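Chores Corner: still no robot to do the tidying

Readers with long memories will recall that in September we promised an update on the machines that are supposed to be taking the housework off our hands. The update is that I hoovered this morning, myself, in my socks.

Still, there is movement. Cuiping Xue went to the Clastinance open day and watched an arm fold towels for the best part of an afternoon. It got through 14, all of them square, and then met a fitted sheet. She says the staff were very kind about it and put the kettle on.

On the shop floor things look brighter. Jayson Catacutan, who packs spare parts at Srour, tells me their picking cell shifted 528 boxes on one shift with 2 stoppages, both caused by loose tape. The boxes are all the same size, mind you, and they arrive the right way up. My house has never offered anybody those terms.

That is the trouble with homes. A factory part has a drawing and a place to go. A small toy has neither, and whether it belongs on the plate, in the drawer or in the bin depends on who is asking and how recently they cried over it. Jullix, who make a tabletop tidying gadget, list 161 objects it can pick up. I read the whole list on the bus and found four kinds of mug and no dolls at all.

Small stuff on soft bedding is where I would start the exam, if anyone let me set it. A mattress gives when you press on it, sheets ruck up, and little things lie against each other so that you go for one and get its neighbour.

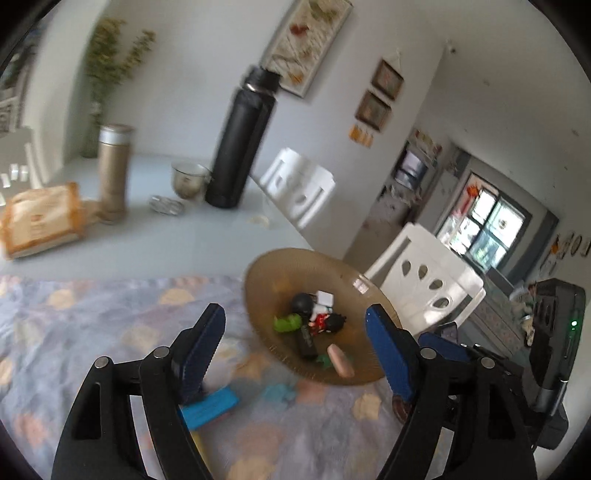 Can I buy a robot that will tidy a child's bedroom this year?

Not one I would spend money on. You can get a machine that does the floor well enough if you clear it first - picking up mixed odds and ends and putting each one where it lives is still a job for a person.

Cuiping is off to see the Ceseck laundry trial next and has been asked to bring her own fitted sheet.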